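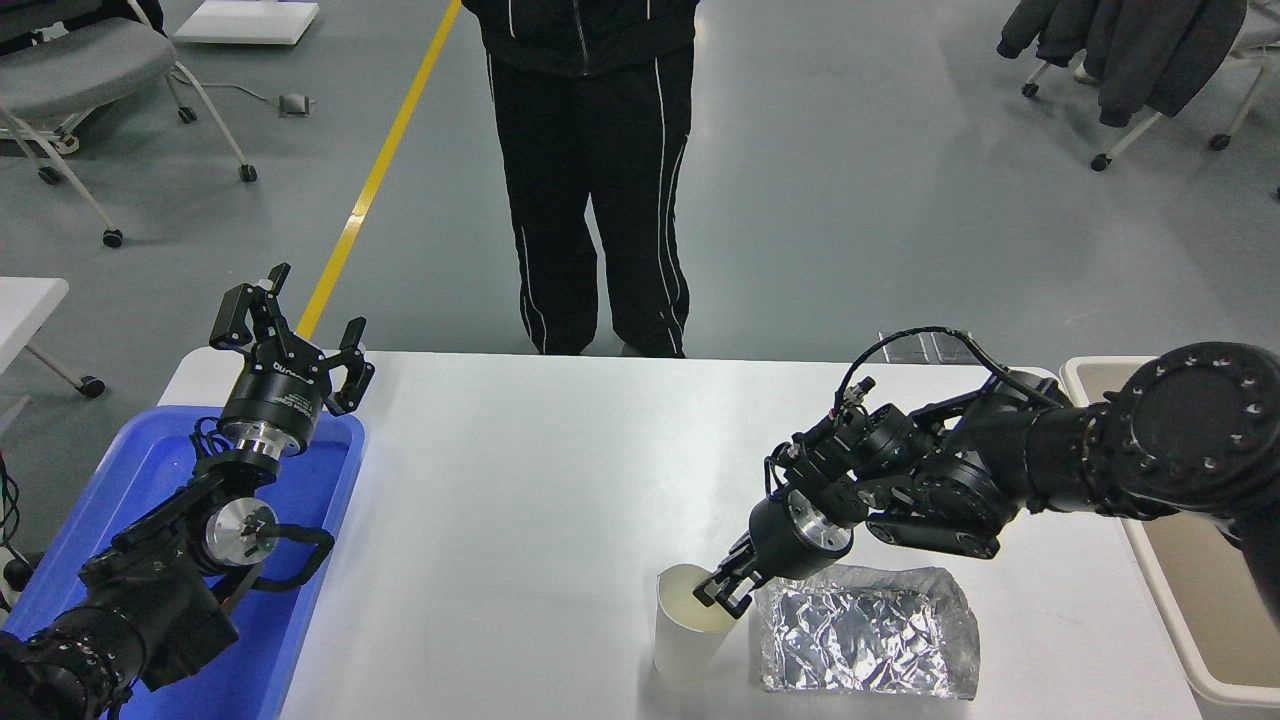
Mesa blanca: vaso de papel, papel de aluminio arrugado y, a la izquierda, la bandeja azul.

Theerawat Ongart escribió:
> Propongo dejar de comprar vasos de plástico y pasar a los de papel
> para todo julio. Y el aluminio, a la bandeja azul, que se reutiliza.

No lo veo claro. Los vasos de papel llevan casi siempre una película por dentro y en Palen no los aceptan con el cartón, o eso le dijeron a Lama. ¿Alguien lo ha preguntado por escrito?

Lo del aluminio me convence menos todavía – una hoja así de arrugada no la vuelve a estirar nadie. Antes de pedir otros 513 vasos, yo probaría diez días con tazas.

Montri Srisuk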